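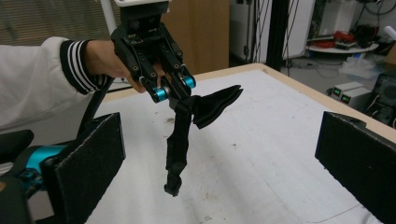 Flexible seating at the Momau Theatre, Clirkdale: does it do what the brochure claims?

Student: Diarmuid Ó Riain

1. Background

The Momau has 243 seats in its standard layout and is sold to hirers as a room that can be "anything you need". The front rows slide back under the balcony and the stage can be brought forward over the gap. I wanted to find out how often this happens and whether audiences gain from it.

2. What I did

I went through the hire diary up to October, sat through 5 shows in different parts of the house and spoke to the duty manager. I also asked Makent, who fitted the seating, for their figures on changeover time. They sent a leaflet.

3. Findings

The layout was changed for only two hires in the whole diary. Most companies never asked, and one told me they had not known it was possible. Changing over costs the hirer £2,000 on top of the normal fee, mostly in labour, so I am not surprised.

Sightlines were good in the middle block. From the ends of the back rows I lost a good part of the forward stage - the very bit that is meant to bring actors closer. The Robichaud report, which the theatre quotes on its website, says all seats have a clear view. It seems to have been written with the stage in its normal position.

4. Limits

I only saw one show with the stage forward, and my seat was at the side. Someone in row C may well have loved it.

5. Recommendation

Publish the changeover cost with the hire rates, and check the views again with the stage out before repeating the claim.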